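20 March 2020 - Orwood room, LED ring board

Picking up the startup script again. Board is the Adine ring, same one as last time, USB only, no battery. Goal for today: get the ring to stop doing that half-green thing at boot and get the button loop to quit when it should.

Boot test first. Script on start: all off, wait, all green, wait, all off. Ran it 15 times. Came up wrong 3 times, always LEDs on one side staying lit after the "off". Same side each time so probaly not random noise on the data line.

Tried brightness down from 100 to 15. No misfires in the next 15 starts. So current at power-up, maybe. Or the color write goes out before the board is done with its own startup stuff. Put brightness back to 100 and added a wait block in front of everything: also clean. Annoying, two fixes and no cause. Keeping the wait, leaving brightness alone. 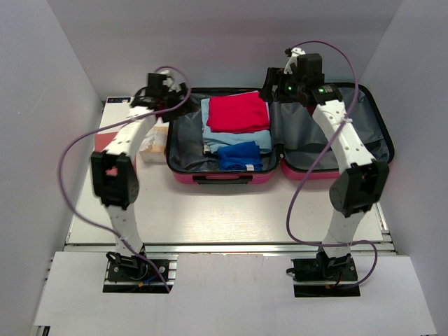

Arms and the pink suitcase, lid open.

Button loop. Old version had "repeat until button pressed" wrapped around the whole color sequence, so it only looks at the button once per pass. Press in the middle and let go = ignored. Moved it to an event block that sets stop to 1, loop checks stop after every color. Works on a quick press now. Holding the button down fires the event once, good, was worried it would repeat.

Forgot to set stop back to 0 on start. Spent way too long on that one. It ran fine after upload and then never again until power was pulled. Write it at the TOP of the script, before the wait.

Red/green swap is fine. Blue is not really blue at low brightness, more of a purple. Not fixing.
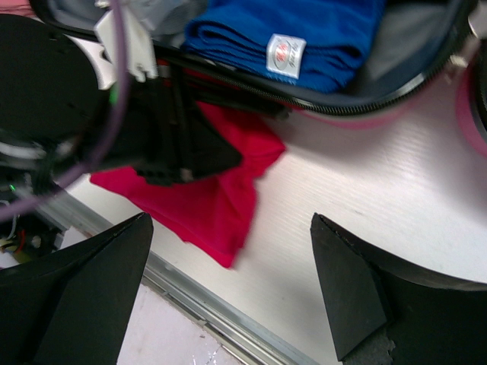 Tilt and shake

Tilt left = previous color, tilt right = next. Way too jumpy flat on the bench, skips through 7 colors before I can level it again. Needs a "was flat since last change" flag. Added one, called it ready. Better. Still double steps if you tilt fast and it bounces back past level.

Shake threshold at default triggers when you set the board down hard. Raised it, then couldn't trigger it at all without really whipping the cable around. Somewhere in between, did not write down the number, sorry. It's in the saved file, ring_v7.

Also the Hubmann editor drops the last block if you upload while the serial monitor is open. Happened twice. Close the monitor first, then upload, then open again.

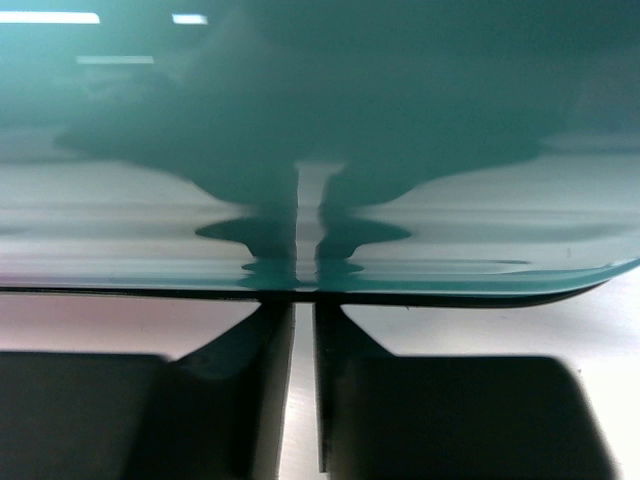 The Dernville bench wrote back about the boot problem: they had the same stuck LEDs on theirs in September, and a longer wait did nothing on a hub port, only moving to a port on the computer cleared it. They asked which one I was on. Hub, the whole time. Ugh.

So redo the 15 starts, direct port, no wait block, brightness 100. Then hub again with the wait. Don't touch teh tilt code until that's done.

Still open: double step on fast tilt, shake number, blue.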